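Week 6 handout: Chores as an engineering problem

Reading for this session: chapters 4 and 5 of the course reader, plus the two trial reports on the course page. Bring the task sheet from last week. Araba Eshun will run the Sunday make-up session for anyone who missed the calibration lab.

1. Scope

The question for this week is whether a general-purpose manipulator can do the ordinary work of a kitchen, a stockroom or a small shop. We leave out machines built for one job. A dishwasher does a chore and so does a vending machine, but both solve the problem by fixing the geometry of everything they handle. We are concerned with arms that work on a surface laid out for people, with objects that were packaged for people.

"Do" needs a definition before the question can be answered. In this course a chore counts as done when all of the following hold:

a) The end state matches the one requested, within a tolerance written down before the trial.
b) Nothing else on the work surface has been damaged or displaced beyond that tolerance.
c) No person touched the objects or the arm between start and finish.
d) The time taken was recorded, whatever it was.

Most public demonstrations meet (a). Far fewer report (b), and (c) is often missing from the write-up altogether. When you read a paper or a product sheet, mark each of the four as stated, implied or absent. Use those three words in your assignment.

2. Decomposing a chore

A chore written in everyday language hides several tasks. "Put the lunch order together" is one line on a work sheet. For a machine it breaks down into at least these:

Identify the items in the order.
Find each item among others of similar size or color.
Choose an approach direction and a grasp.
Close on the item with enough force to lift and not enough to crush.
Move it clear of its neighbors.
Place it in the destination, in an acceptable orientation.
Verify that the placement holds after release.
Decide what to do if any of the above did not happen.

The last line is where most systems are weakest. In Senyo Sowah's notes on the Gondutora trials, recovery behavior is treated as a separate skill with its own success rate. We adopt the same convention. A system that succeeds on first attempt and has no recovery should be reported as exactly that.

3. Classes of object

Difficulty in handling depends less on what an object is for than on how it responds to contact. The classes used in the lab are:

Rigid, regular. Boxes, jars, tins, capped bottles. Grasp planning is largely geometric. Failure usually comes from poor localization or a collision on approach.

Rigid, awkward. Trays, lids, shallow dishes. The object is simple but the available contact surfaces are not. A tray lying flat gives a two-finger gripper a rim and little else.

Flexible package, loose contents. Bags of chips, bags of rice. The outer shape changes as soon as it is touched, and a grasp that was good on the image may close on film alone.

Thin-walled. Foil containers, paper cups. Force limits are low, and the wall can deform well before the gripper registers a firm contact. Nested foil containers also tend to come up in twos.

Soft and layered. Sandwiches, filled rolls, folded cloth. There is no fixed shape to plan against. Compression must be kept low, yet a loose grasp lets the layers slide. A lift from the side and a lift from above give different failures, and neither is clearly better across the class.

Students tend to underrate the last two classes, partly since people handle them without attention. A useful exercise is to pick up a filled sandwich using only thumb and forefinger, at one end, and set it down in a deep bowl without touching the sides.

4. Containers and displays

The destination matters as much as the object. A flat, open tray is the easiest case. A basket with raised sides restricts the approach to a cone of directions from above, and the width of the open gripper has to fit inside it along with the item. Stepped displays restrict the approach from behind and leave less clearance for whatever stands on the lower tier.

Transparent acrylic deserves a separate remark. Depth sensors that project a pattern may return the surface behind the plastic, or nothing. The planner then treats the shelf edge as free space. Two remedies are in common use: a hand-built model of the stand, placed in the planner at a measured position, and a learned policy that works from color images and has seen the stand many times. The first breaks when someone bumps the stand. The second breaks when someone buys a different one.

5. One arm or two

A second arm is useful in three situations: holding a container steady, passing an item from one side of the table to the other, and working in parallel. Only the first is routine in current shop-floor cells. Parallel work looks efficient on paper, but the arms share a volume and the planner has to reserve space for each. In the Boström cell, Stuart Haslam measured the benefit of the second arm over 200 orders and found that most of it came from the reduction in travel across the table. Little came from both arms moving at once. 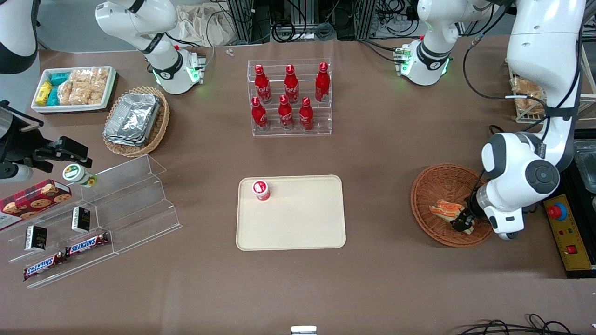
Reach should be budgeted before anything else is placed. Draw the region each arm can reach with the gripper pointing down, then draw the overlap. Items needed by both arms go in the overlap; everything else goes outside it. If the overlap fills up, the layout is wrong and no amount of planning time will repair it.

6. Reading success rates

Consider a chore with eight steps in series, each with a success probability of 0.98 and no recovery. The chore succeeds with probability 0.98 to the eighth power, or 0.85. A shop that assembles 200 orders a day would see 30 of them fail. At 0.99 per step the figure is 0.92, which still leaves a person on call throughout the shift.

Now add recovery. If half of all step failures are detected and corrected, a step rate of 0.98 becomes 0.99 in effect. Recovery is therefore worth as much here as halving the underlying error, and is often cheaper to obtain. The condition is that detection works. An undetected failure goes out with the order.

The Evach report lists 367 attempts on mixed grocery items. Before quoting its headline rate, check the following:

Were the attempts on one layout or many?
Was a dropped item counted as a failure if the arm picked it up again?
Who reset the table, and to what tolerance?
Were the objects in the test also in the training set?

Zuweira Ofori's commentary on the report (in the reader) makes the case that the third question explains much of the spread between sites.

7. Position taken in this course

For rigid, regular objects in a known layout, the answer to the week's question is yes, with supervision. For mixed objects in a layout that drifts during the day, the answer is sometimes, at a pace below that of a person. For soft food items handled next to fragile packaging, individual steps are within reach and complete chores are not yet dependable. Households are harder than shops, mainly on account of storage: drawers, doors, and things kept behind other things.

You are free to disagree in the assignment, provided the disagreement is stated in terms of 1(a) to 1(d).

8. Assignment

Choose a chore you did this week that took under ten minutes. Write it as a sequence of steps in the manner of section 2. Assign every object to a class from section 3 and note any object that fits none. Estimate a success rate for each step, compute the rate for the whole, and name the 3 steps where recovery would help most. State how each failure would be detected and by which sensor.

Maximum two pages, diagrams included. Submit through the Pestine page under Week 6. Questions on grading go to Akosua Fiadzo. Next week: force control and compliant grippers, chapter 6.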